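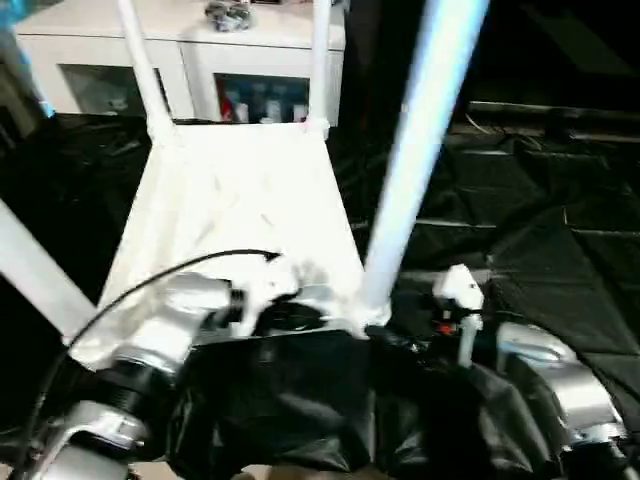

October, 14:20

Head camera work, continued on Tivon. Goal for today: get the panel plane out of the depth data without hand-drawn masks, so that the Skuvo planner stops treating the work surface as three disconnected scraps.

State at start. Plane fit runs on every head frame, 3000 sampled points per frame after downsampling. Accepted planes go to the planner as a polygon with a height. With the grippers parked, the fit is stable. With both grippers over the near edge it jumps between the panel and whatever black cloth happens to be lying there.

The black material is the main trouble. Depth on the background fabric is mostly holes, with valid returns along the creases where it catches some light. Those returns are few but consistent with each other, so the consensus step likes them. The crumpled cloth between the grippers does the same thing at close range and also covers the near edge of the white panel, so the polygon gets pulled back and comes out too short. The planner then refuses placements that are perfectly reachable.

Tried first: raising the inlier threshold. Worse. The cloth and the panel merge into one tilted plane.

Tried second: dropping points with low intensity before the fit. Better. The cloth goes away almost completely. Side effect: the thin black cable across the left gripper and onto the panel goes away too, and the cable is something we want to keep as an obstacle. Split the pipeline so the intensity mask applies only to the plane fit. The obstacle map still gets the unmasked cloud.

Second trouble: the white verticals. The two posts at the far corners of the panel are handled properly now, each as its own cylinder. The large diagonal pole on the right is much nearer the camera and bright enough that the segmenter joins it to the panel where they meet in the image. Added a depth discontinuity check along the mask boundary, window 30 px. Pole separates on the recorded frames. The bar coming in from the left still gets joined on part of them. Probably the same fix with a larger window, but I don't want to tune it on one viewpoint.

Self filter. The gripper meshes in the Zariņš model are missing the ribbed ring at the left wrist. Points on the ring survive the filter and show up as a small floating obstacle that moves with the arm, and the planner dutifully avoids it. Padded the wrist link by 2 mm as a stopgap. The mesh needs to be redone properly.

The white fluffy piece just past the left gripper tip: classified as part of the panel in every run. Same color, low height, soft boundary. Height above plane is the only useful cue and it is close to the noise. Left open.

Timing. Full perception step is 32 ms with the split pipeline, measured on the Trisari box with logging off. Acceptable. The obstacle map is the larger share of it.

To do:
– redo wrist mesh, remove the padding
– boundary check from a second head pose before touching the window
– freeze the polygon when the near edge is occluded, in place of shrinking it
– log the rejected planes as well, currently thrown away

16:05 – Polygon freeze is in, behind a flag, default off. Only run on playback so far. The planner accepts the near placements again on the same log. Needs a timeout, otherwise a moved panel would keep its old outline until the grippers clear it.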